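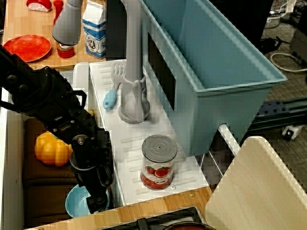 *The toy kitchen sink, mid-washing-up.*

I meant to write about the garden this Wednesday, but the toy kitchen has rather taken over the house – and I find I don't mind a bit! We had it from Yolanda Obi when her two outgrew it, and it has lived under our back window since August.

My favourite part is the sink. It's a lovely deep brown, with a tall grey tap standing beside it, and at the moment it has a yellowy-orange pepper in it and a light blue bowl as well (the pepper gets washed far more often than any pepper I've ever cooked). The fork with the blue handle has made it as far as the draining rack, next to a jar of tomato paste, so I gather supper will be pasta again.

The milk carton with the cow on it stays out on the worktop with the red plate. I did suggest a cupboard – I was told, quite kindly, that the cow likes to see out.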